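3.2 What people keep on the kitchen table, and why I stopped asking them to clear it

Ok, so this is the part of the paper where I have to own up to a change of plan. The first version of the survey had a line in the instructions that said "please clear the table before you start the diary." I wrote that line myself, I thought it was pretty sensible, and it nearly sank the whole study!

What I wanted to know was simple enough. When people eat at home, how long do they stay sitting after the food is gone? I'd been calling this "linger time" in my notes and the name stuck, so linger time it is. I had 424 households signed up in Bulora and the smaller towns up the valley, and each of them kept a paper diary of every shared meal for 4 weeks. Start of the meal, last bite, first person up, last person up. Then a couple of lines for anything they felt like telling me (this turned out to be my favorite column by far, more on that in Section 5).

The trouble was that people took the clearing line very seriously. They cleared the table, filled in the diary, and then wrote me notes saying things like "we never sit here like this, it feels like a dentist's office." One family moved the mail, the crayons and a half-done puzzle to the couch for the first week and had nowhere to sit in the evening. I felt awful about that one.
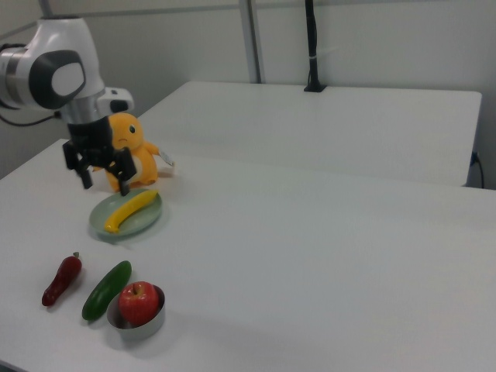 So I dropped the line, sent everybody a new page of instructions and added a second question: what's on the table right now that has nothing to do with eating? I kept it wide open on purpose. Toys, homework, bills, a sewing machine, a cat, whatever. The answers came back long and a bit rambling, and I coded them by hand into 54 categories before Annelies Leitner took one look at my spreadsheet and talked me down to something a normal reader could follow (see Figure 2).

Figure 2. Median linger time by type of non-food item on the table, all shared evening meals, second version of the diary only.

The pattern in Figure 2 surprised me. I had gone in thinking that clutter would push people out of their chairs faster, the way Rüegg argues for office break rooms, and I was ready to write that paper. But tables with something to fiddle with had the longest linger times in the set. Kids' stuff and puzzles came out on top, and paperwork sat at the bottom, right next to laptops. I can't say the puzzle makes anybody stay. Maybe people who like to sit around are just the kind of people who leave a puzzle out! The diaries can't sort that out for me, and I'd be careful with anyone who says theirs can.

One more thing about the numbers. The Fuvel households filled in far more weekend breakfasts than anyone else, and I left breakfasts out of the figure for that reason. They're in the appendix with the raw medians, along with the handful of diaries where "last person up" was blank. I checked the evening results with and without those diaries and the order of the bars stayed the same, so I've kept them in for the rest of this section.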